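Re: [smalloffice] Clonetti's drive replacement offer, anyone signed up?

On 2021-03-25, Dennis Minja wrote:

> Hi all,
>
> We got the Clonetti mailing at the Mitwood office this week and I'm
> tempted. For anyone who hasn't seen it: they come in, copy every
> desktop drive onto a new one, swap them, and take the old ones away
> for shredding. You sign up for the whole office or not at all.
>
> What got my attention is the figure. They looked at 1583 office
> machines and found that swapping drives on a schedule cut failures
> by 42 percent. That's a big enough sample that I don't think it can
> be brushed off. Our machines are getting on and I would like to
> stop worrying about them.
>
> Has anybody used them? And does anybody have a reason NOT to do
> this? My boss wants an answer before May.
>
> Dennis

Dennis,

I haven't used them, so take this as coming from somebody who has only read the mailing. But I did read it twice, including the small type on the back, and I have reasons.

Start with the 42 percent. Forty-two percent of what? The mailing never says how many drives failed in the offices that kept their old ones. If a lot of them were dying, then cutting that by 42 percent is worth real money. If hardly any were, you're paying to replace a whole office's worth of working drives to head off a failure you probably weren't going to have. The percentage looks the same on paper either way, and whoever laid out that page picked the number that looks good at any size.

Then the 1583 machines. You say it's too big a sample to brush off. I would brush it off, or at least leave it on the table until somebody answers a few questions. Are those 1583 machines Clonetti's own customers? The wording is "office machines in our records," which sounds to me like yes. So who are they being compared with? If the other group is people who called Clonetti after something broke, then of course that group has more failures. That's how they got into the records. You could prove umbrellas prevent rain with a setup like that. A larger pile of the wrong machines doesn't help.

It also doesn't say how long anyone was watched. A new drive followed for six months against an old one followed for three years is not a comparison. Nor does it say what counted as a failure. A drive that won't spin up is a failure. Is a drive that threw a warning in somebody's monitoring program one too? Clonetti sells a monitoring program, so I'd want to know.

I'll admit that old drives do fail more than middle-aged ones, as far as I can tell from my own little herd. I don't dispute that part. What I'm not convinced of is that a calendar is the right tool for deciding. We had one go in its second year and I have another at the back counter that I'm almost embarrassed to name the age of. If I'd replaced everything on a schedule, I'd have missed the first one completely and thrown away the second.

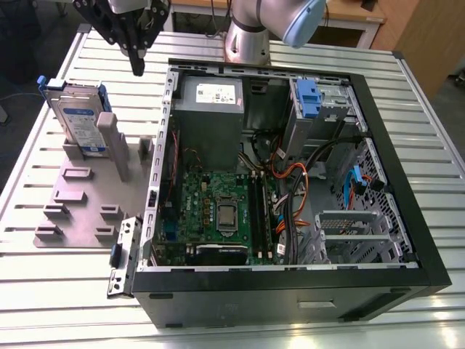

The part of the mailing that bothers me more is the bit about data. It says scheduled replacement "protects your business records." It doesn't. A new drive with the only copy of your payroll on it is still the only copy of your payroll. It can be wiped by accident or encrypted by something nasty in an email on its first morning in the machine. What protects your records is having them somewhere else, and having tried to get them back from there at least once. The mailing talks about copying, which will make some people think they're being sold a backup. They're being sold a copy on the day of the visit, after which the old one goes in the shredder. So at the end of it you have exactly as many copies as you started with.

That brings me to the shredding. I'm fine with shredding a drive that's dead or one that has been sitting in a drawer for years. I'm not fine with shredding the known good original on the same afternoon that an untested replacement goes in. If you do sign, get them to leave the old drives with you for a month, labeled, in a locked cabinet. If they say the price depends on taking them away the same day, I'd want that explained slowly. I don't see why it should cost them more to come by later, unless the drives are going somewhere other than a shredder. I'm not accusing anyone. I'm saying the mailing promises a certificate of destruction and doesn't say whether the certificate lists serial numbers. Ask.

I went through something similar with Furnix, and some of you will remember me complaining about it on this list. Different product, a maintenance plan for the printers and the phone system, but it had the same flavor. There was a percentage on the front, and when I asked what it was a percentage of, the salesman sent me the brochure again as a PDF. When I asked a second time he offered me a discount. I've come to treat the discount as the answer. We went without the plan and the printers went on jamming at about the rate printers jam. I can't prove we came out ahead, and I'm suspicious of anybody who says they can prove that kind of thing from one office.

What we do at the Jenkins Street office is pretty dull. Everything that matters lives on the file server and gets copied out of the building overnight. The desktops have nothing on them that I would cry over, or that's the theory. (In practice people save things to the desktop and then act surprised. I don't have a cure for that and I don't believe the people who say they do.) I keep 2 spare drives in the closet with the standard setup already on them. When a desktop dies, I put in a spare, the person logs in, and they're working again by lunch. Then I buy another spare. Every so often I pick some file that I know existed in the fall and try to restore it, and I've been unpleasantly surprised at least once.

Whether that would suit Mitwood I don't know. You've got the design people, who I think keep big files locally, and that changes things. If they're the real worry, replace their drives and back them up properly, and let the front desk machines run until they quit. "Whole office or not at all" is a condition that suits Clonetti. I can't think of anything it does for you.

If your boss needs something on paper, these are the questions I'd send them:

How many drives failed in each group, as plain counts?
How were the two groups chosen, and how old were the drives in each?
How long was each group followed?
What did you count as a failure?
Does every new drive get tested before the old one leaves the building?
Does the shredding certificate list serial numbers?
Who pays if a copy turns out to be bad after the original is gone?

The last one matters most. The contract sample on their site caps what they owe you at the price of the visit, unless I misread it. So if they copy the bookkeeper's machine badly and shred the original, you get your money back for the visit and a nice apology. I'd have somebody who reads contracts for a living look at that paragraph.

If they come back with straight answers, post them and I'll eat my words in public. Maybe there's a decent study behind it and the marketing people boiled it down to mush. That happens. But I'd give them 10 working days, and if what turns up is another copy of the mailing, you have something to tell your boss well ahead of May.

One more thing, for the others who wrote me off-list to say they had already signed: I'm not telling you that you've done something stupid. New drives are nice to have and the machines will probably feel faster, particularly if you're going from spinning disks to solid state. If they'd sold it as that I'd have had a lot less to say. Just please check your backups before the visit, and hang on to the old drives if they'll let you.

Also, could whoever is replying in digest mode please trim the subject line? My filter keeps putting the digest replies in with the newsletters, and I nearly missed Dennis's message altogether.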